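Jun 3, 2025

Home late, feet sore, and I have been standing at a desk all day, so goodness knows what I'd be like with a proper job. Vimala Shenoy wants 50 more demonstrations for the Pratano set before she'll let anyone look at a graph again. The graph in question is mine. With 639 demonstrations the policy got the fan upright 27 times. Vimala's view is that I taught it to hesitate, and having watched myself back I can't argue. I dither over that fan like a man choosing a melon.

So the new rule is no dithering. Both hands go in together, and any take with a pause gets thrown out before it goes near the training run. I was told this by Sivaprasad Mudaliar, who has never paused in his life and talks right through lunch.

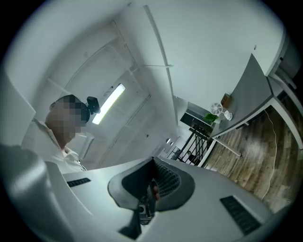
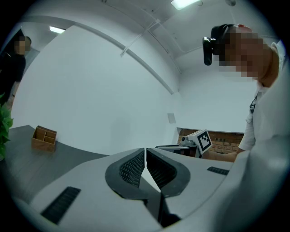
Both grippers out over the table, fan between them:
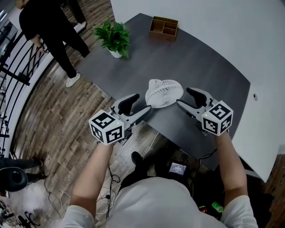 I still think the trouble is the wrist angle. If you come at the base from the side, the thing rolls, and then you have a lovely clean recording of somebody chasing a desk fan. Sivaprasad says leave those in, the policy ought to see a chase or two. Vimala says take them out. I have made a folder called "maybe" and put them all in there, and told each of them I agreed.

Zarnosden are asking for the write-up again. I've got a title and half a methods section, most of which is the word "bimanual". Must charge the spare batteries and find out who has my good pen.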